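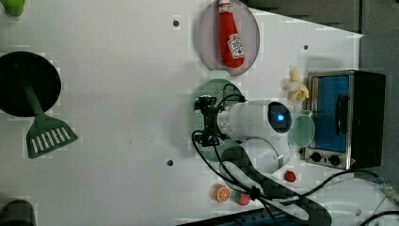 A kitchen you can pack into a box
By Meenakshi Shetty

Rosine Picard has opinions about ketchup. "It stays on the table," she tells me, before I've even got my coat off. "People put it away as if they're ashamed of it, and then they get up three times in a meal to fetch it. Leave it out! It's red, it's cheerful, everyone knows what it is."

We're talking over tea at Lascombe, where Rosine puts together small sets of kitchen things for people moving into their first place. She has been at it since May of last year, when her niece rented a studio with a single cupboard and asked what she should buy. Rosine wrote her a list, the list got passed on to friends, and now there are shelves of the stuff and a waiting list as well.

Her rule is that everything should earn its room. A round black pan is where she starts, and after that a slotted spatula, preferably in a colour you can spot at the back of a drawer. Hers is green. "I had a black one for years and I could never find it," she says. "With slots you can lift an egg and leave the fat where it was. I fry an egg most mornings, so I've had plenty of practice."

The plates are what she really lights up about. She won't buy matching ones. One might be mauve, the next a pale green, and she likes to put them side by side on a plain white table before she decides whether they belong together.

"White tables are wonderful for this," she says. "You see the colour properly. I'll stand there moving a plate a few inches this way and that, and Jennylyn thinks I've lost my mind."

Jennylyn Saludo, who shares the work with her, is listening from the next room and calls through that this is perfectly true. She comes in a minute later with biscuits and a complaint about the tea towels (too thin, too few), and the two of them spend a happy while on that before I can steer us back.

What about storage, I ask. Rosine is up and out of her chair at once. She loves anything with holes in it, and she's particularly fond of pale, minty panels with the holes in staggered rows.

"If the rows are shifted, it looks like honeycomb," she says. "A straight grid always makes me think of an office. And when the light catches it, some of the holes go bright and the others stay dark — I could look at that all day."

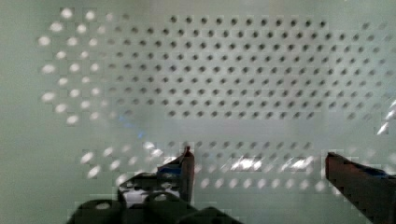
Washing up, and other arguments

The budget for a set is 228 pounds, and Rosine is strict about it. Jennylyn would like to spend more on knives. They have had this argument often enough that each can do the other's part, and they do, for my benefit, with voices.

"A person needs one good knife," says Rosine.

"A person needs two," says Jennylyn, "and a board that doesn't slide about."

On washing up they agree. Pans get done first while you still have the energy, plates after, and nothing is left to soak overnight. Rosine doesn't own a dishwasher and doesn't want one. She washes up with the radio on and says she does some of her best thinking there, including the whole plan for the next batch of sets, which will have bowls in them at last.

I ask whether she ever hears back from the people who take one home. She does, and she keeps the letters in a biscuit tin. Her favourite came from Krishnamoorthy Chowdary, who had never cooked for anyone before and made his parents an omelette in his second week. "He wrote a page and a half about that omelette!" she says. "It stuck at one side and he told me exactly which side."

As I'm leaving she asks what colour my plates are. White, I admit, all of them. She goes off to the shelves to see what she can find me, and Jennylyn puts the kettle back on.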